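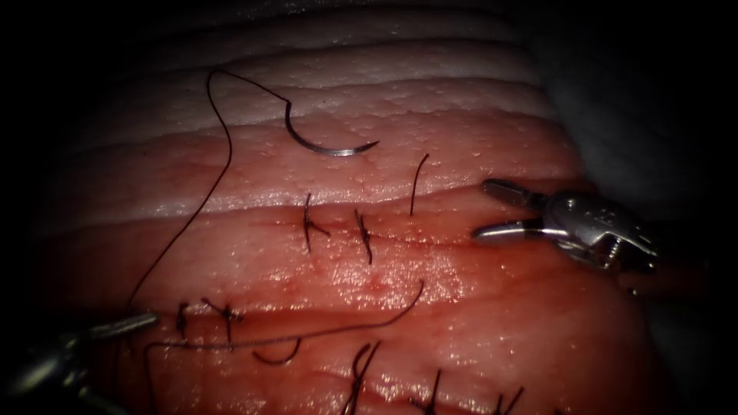

Bench rules for robotic suturing: the gallery

Brivance Skills Centre, Ogundipe Building, Sistness
Page last changed 05/06/2018

The Wollwood bench rules cover all suturing practice with robotic instruments in room 319. They were written for people who already know how to tie a knot by hand and are learning to do it through a console. The full rules run to several pages and are kept in the red folder by the door. The pictures on this page go with the parts that trainees ask about most often: where the needle goes when neither instrument has it, how close the jaws may come to finished work, and what to do with long thread.

Needle parked in view
The curved needle rests on the pale folds near the top of the tissue, with its thread trailing down the left side. The grasper on the right is open and holds nothing.
Rule 4: when a needle is put down, it is put down where the main view shows all of it. The point must be visible before either instrument moves again. If the needle is lost from view, say "needle" out loud, stop both hands and bring the camera back. Do not feel for it with the jaws.

The same rule applies at the change of operator. The person leaving the console names the position of the needle and the person sitting down repeats it. A handover done in silence is entered in the log as a missed handover, even if nothing went wrong.

Jaws close to finished stitches
A gripper seen from very near, with "IS" on its front face and its two short jaws pointing up. Dark knots with cut tails lie along the left side of the tissue.
Rule 7: keep closed or idle jaws clear of completed knots. Metal resting on a knot can loosen it, and the grip strength felt at the hand control is a poor guide to what is happening at the tip. Move along the line of the wound where there is room and lift before crossing it.
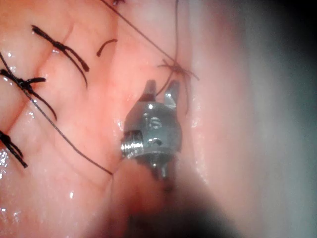
How long may one person stay at the console?
Sixty minutes at most, followed by a break away from the screen. A second turn on the same day is allowed if the bench is free, but the total for one person must not go over 90 minutes. The limit is the same for experienced users. Assistants at the bench side keep to the same times and change over with the operator.

Both instruments, one field
An instrument at each side of the tissue, the left one higher and holding the end of a thread, the right one lower with its jaws apart. Two horizontal incision lines cross the red part of the tissue.
Rule 9: both tips stay in the main view for as long as the controls are live. If one has to leave the view, for example to draw a long thread through, the operator says so first and the assistant watches that side directly. Long thread should be drawn out in stages, with the free length laid to one side of the line being worked on, 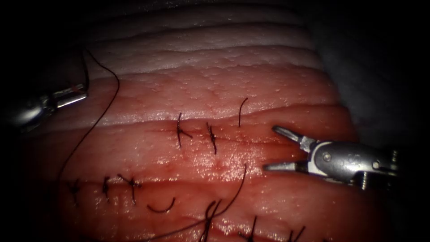

and kept away from the wrist joints of both instruments. A loop that has gone round a wrist is cleared with the controls off. Pulling on it can shift the stitch at the other end, and it may also mark the thread badly enough that the next throw breaks.

Thread is cut to length before the session. The bench rules ask for one length per needle. Offcuts and used needles go into the sharps tub as soon as they come off the tissue — they are not left on the drape for the end of the day.

Before you start
Check that the emergency stop works, with the assistant pressing it and the operator confirming that the hand controls have gone dead.
Check the lens and clean it if there is any haze.
Write the instrument numbers in the log. An instrument with a stiff wrist or a jaw that does not meet its partner goes back in the tray with a yellow tag.
Agree who is assisting. No one runs the bench alone.

When you finish
Open the jaws, take the instruments out under direct view and switch off the controls before touching the tissue. Wipe the table with the solution supplied. Tissue goes in the clinical waste bin and the bag is sealed the same day.

Changes to the rules
Rule 9 was reworded in this version. The old wording let one tip leave the view for a short time without saying so, and people read "short" in different ways. The rules will be looked at again in July, along with the console times. Comments can be written on the sheet inside the front of the folder or handed in at the Brivance desk, 2nd floor.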